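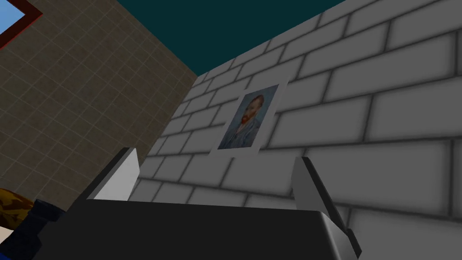

Pince ouverte, vue de synthèse

Accueil | Forums | Sport et droit | Connexion

Blessure hors du club : le salaire peut-il être suspendu ?

dokeck_374
Joueur sous contrat de 2 saisons à Flelldale (rugby, semi-pro). Rupture du ligament croisé en septembre, pendant une séance de musculation dans une salle privée. Le club invoque une clause « activité extérieure non autorisée » et suspend la rémunération, soit 2 000 € brut par mois. Programme individuel transmis par le préparateur par courriel, sans lieu imposé. La clause est-elle opposable ?

imrie
Tout dépend de la rédaction. Vérifier si la clause vise les sports à risque ou tout entraînement hors site. Dans le second cas, le courriel du préparateur est la pièce principale : il établit que la séance relevait du travail demandé. Déclarer l'accident par écrit si le club ne l'a pas fait, conserver le certificat initial, puis contester la suspension en recommandé avec avis de réception. Consulter aussi la convention collective applicable, les règles de maintien de salaire y figurent en général.

clodville15
Même cas chez nous, le joueur a touché 500 € et a laissé tomber. Prends un avocat.

dokeck_374
La clause dit « toute pratique sportive étrangère au programme du club ». Recommandé envoyé.

Contact | Mentions légales | © Entraide Clodville | Haut de page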